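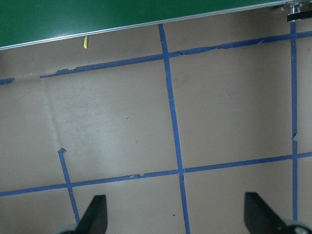
Equipment Review: Gikik Remote Demonstration Kit

Prepared by Tamara Bucur for the Dernness Technical Training Center

Purpose of the review

The Center teaches short courses in which students show a robot arm a task and record the motion for later playback or model training. Until this year all demonstrations were given by hand-guiding: the student holds the arm near the wrist and moves it through the task. The Gikik kit replaces this with a handheld controller, a wrist camera and recording software. It was purchased in July at a price of $3,314 and was assessed for use in the introductory course.

Method

Four instructors took part. Each recorded pick-and-place demonstrations on the standard work surface, which is marked into cells with blue painter's tape, and then repeated the same tasks by hand-guiding. The operator was told the starting cell and the target cell before each attempt. The review covers 105 demonstrations in total. Objects were small parts from the Center's own stock. No attempt was made to test heavy or fragile items.

Setup

The printed guide is clear up to the point of pairing the controller, after which it refers the reader to a web page that had moved. Supplier support answered the same afternoon. The wrist camera clamps on without tools, and both gripper fingers remain in its view when they are opened wide. This proved useful in practice, as operators could line up the gap between the fingers with a tape line before lowering the arm.

Software installation was uneventful on one of the Center's computers and failed twice on the other. The fault was traced to an older video driver.

Remote control

New operators should be allowed 30 minutes of free practice before anything is recorded. Movement across the table feels natural after a short time. Height is harder to judge from the wrist view, and most of the discarded recordings ended with the fingers touching the table too early. The speed limiter should be left at its lowest setting for students.

Rotation of the wrist is the weakest part of the controller. The thumb dial is stiff and turns the gripper in small jumps, which then appear in the recording. Smoothing can be applied afterward, but it also rounds off deliberate stops.

Comparison with hand-guiding

Hand-guiding remains faster to learn, and the instructors preferred it for tasks in which the gripper must meet a part at an angle. Its drawback is well known to the staff: the operator's hands and sleeves appear in the camera recording. Remote demonstrations have a clear view throughout, and the operator sees only what the camera has recorded. Two instructors noted that this made them choose slower and more deliberate paths.

Notes on the work surface

Painter's tape is inexpensive and comes off the tan tabletop easily, but it does not hold up well under repeated work. Lines wrinkle and lift, edges tear, and a ragged end can be mistaken for a small object by a student watching the screen. Courses using the kit should inspect the grid before each group begins. Loose scraps should be removed at the same time. The Center has also requested a quote from Chala for a printed mat.

Uneven light on the table had little effect on the operators. Whether it affects trained models was outside the scope of this review.

Recommendation

The kit is approved for the introductory course, with hand-guiding retained for the unit on angled insertion. A second controller should not be ordered until Gikik has replaced the thumb dial. The Niswood site may borrow the present kit between courses on request to the equipment office.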